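Sitting well at work: an interview with the workplace adviser at Emley

The workplace adviser at Emley has held the post since the offices at Skirkden were opened, and is responsible for seating, lighting and desk arrangements for 415 members of staff. The following account is drawn from a conversation held on March 14, 2019, ahead of the revised guidance on desk work.

The adviser began by describing the requests that reach the office. Most concern discomfort in the lower back or the neck, and most arrive in November, when the evenings draw in and people spend longer at their desks without a break. "Staff tend to write to us once something hurts," the adviser said. "We would much prefer to hear from them in their first week, when a short visit can settle most matters."

A visit lasts 20 minutes. The adviser watches the member of staff at work before making any changes, and asks them to carry on with whatever they were doing. Posture described over the telephone is seldom the posture found at the desk. "People sit up straight when they know they are being looked at. After a few minutes they forget, and then I can see whether the screen is too low or the keyboard too far away."

Asked which adjustment is most often neglected, the adviser named seat height. Many staff set it once, on the day they join, and leave it there for years. Feet should rest flat on the floor or on a footrest, and the thighs should be supported without pressure behind the knee. A higher seat can suit the desk and still be wrong for the person using it, and in such cases the department will supply a footrest on request.
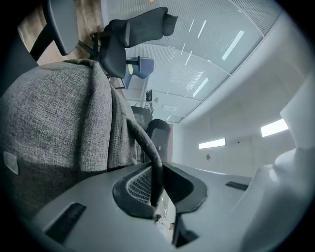 The choice of covering and armrests is a frequent subject of disagreement, and the revised guidance gives it a section of its own. The department's position is that comfort over a full day matters more than appearance in a catalogue. A woven fabric is preferred for general use, as it allows some air to pass and does not cling in warm weather. "The grey upholstery with the mixed threads is what I would choose for most rooms," the adviser said. "Plain dark cloth shows every bit of lint, and the mixed weave is kinder in that respect." The adviser was more cautious on armrests. A flat, rounded rest can relieve the shoulders during reading or telephone calls, but one fixed too high pushes the shoulders up towards the ears, and one fixed too wide encourages leaning to one side.

The conversation then turned to purchasing. Emley obtains its seating through Estska, under an agreement that covers repairs as well as supply. The adviser spoke in favour of repair wherever the frame is sound. "A worn seat pad can be replaced. A gas lift can be replaced. We have chairs on their second set of castors, and the people who use them would not thank us for taking them away."

The department keeps a record of each desk visit in a small booking system known as Pop, introduced in place of paper forms. Entries note the height of the person's desk, any equipment lent and the date on which it should be checked again. Requests for assessment can be made through Pop or by telephone on extension 1518. Managers may make a request for a member of their team, but only with that person's agreement.

On the subject of standing desks, the adviser took a measured view. The Skirkden building has 22 of them, and they are well used in the mornings. "Standing still all day brings its own aches. What I ask people to do is change position before they become stiff, and a walk to the printer will often serve."

The adviser also wished to correct a common belief that an assessment leads to a formal entry in a person's employment file. Records of visits are held separately and are seen by the adviser's office alone - a point that will be stated on the first page of the new guidance.

Copies will be placed in each kitchen and at the main reception. Staff who already have an assessment booked need not apply again.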